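2025-06-05

Finished Zaludora last night, at an hour I'm not going to write down because I had to be up at six. I can't remember when a book last did that to me! I'd planned on two chapters and then lights out, and then Greslow went missing from the ferry and that was the end of any sensible plan.

I should get some of this down while it's fresh. The city of Zaludora sits on a lake that empties once a year, and for one night everyone walks out on the lake bed to trade with the people who live under it. Quansah is sixteen and she's been told all her life that the lake people lie. So of course the first one she meets tells her something true about her mother, and she spends the next 200 pages trying to un-know it. I loved her. She's stubborn and kind of rude, and she gets things wrong in ways that make sense for a kid who has been lied to by the grown-ups.

Greslow I wasn't sure of to begin with (the charming thief, we've met him before), but chapter 44 completely turned me around. It's the one with the bell. I read it, went back and read it again, then texted Carla Issa "THE BELL" in capitals with no explanation. She wrote back "I KNOW." She's the one who pushed this on me back in March and I let it sit on the shelf all spring like a fool.

Small complaints, so I don't sound completely gone on it: the first 60 pages are slow, with an awful lot of lake taxes, and I never got straight which aunt was which. There's also a map in the front with Luromside on the wrong shore, or else I read the whole siege backward. Must ask Carla.

Tried to start something else at lunch and couldn't. My head is still out there on the mud with the lanterns.

Not much else today. Laundry, the long phone call with the dentist's office, soup. Walked to the library after supper and put my name down for the second one, and there are two people ahead of me. Two! I may just buy it.
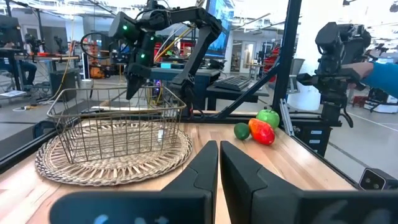 For the reading list

Luromside (the second one, on hold)
Anything else with a drowned city in it, ask Carla
Reread the bell chapter before book two
That ghost train novel I quit halfway, give it one more chance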